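The Slow Hands of Prondcombe

When the arms came to the packing floor, the people who had always done the packing had opinions 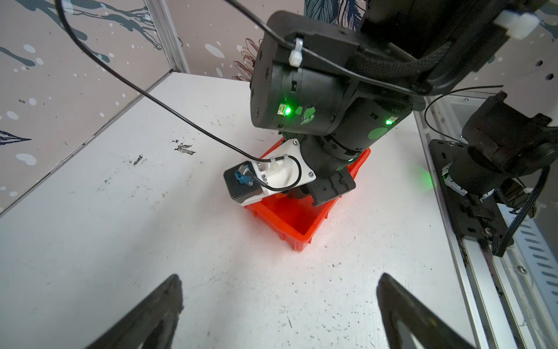 Ask anyone at Warnomico what the worst job used to be and they will tell you bin work, and then they will tell you about their shoulders. The company sorts spare parts for kitchen appliances in a long brick building in Prondcombe, and for years the sorting meant standing at a table, reaching into a bin, picking out a part, looking it over, setting it down and reaching in again, until the bell went and you drove home with the radio off.

Lajos Hegyi did it for longer than he cares to say. He is 60 now, with a soft voice and a habit of offering you half his sandwich, and he was not pleased when the first pair of arms was bolted down last November. "I thought, well, that's me finished," he told me. "I went home and cleaned out the garage, just to feel useful."

He wasn't finished. Of the 31 people on the floor that autumn, two have left, one to have a baby and one to drive a bus, and the rest are still there, though hardly any of them do quite what they did before. Lajos teaches the arms now. He shows them a grip, watches them try it, sighs, and shows them again. A good morning gets through about 60 parts, which he used to manage before his first coffee, and he enjoys pointing this out to visitors.

Some things have been lost, and people are open about it. The old tables faced each other, so you talked all day – about football, about somebody's daughter's wedding – and now there is more walking around and more looking at screens. The Saturday shift, which paid for a lot of family vacations, has gone. Management says it may come back if the Bivia contract does. I heard that said with a straight face and received with several that weren't.

Still, Lajos sleeps better, and he can lift his granddaughter again. He calls the arm nearest the door Xue, after a chess partner who also took forever to make a move, and he says good night to it on his way out.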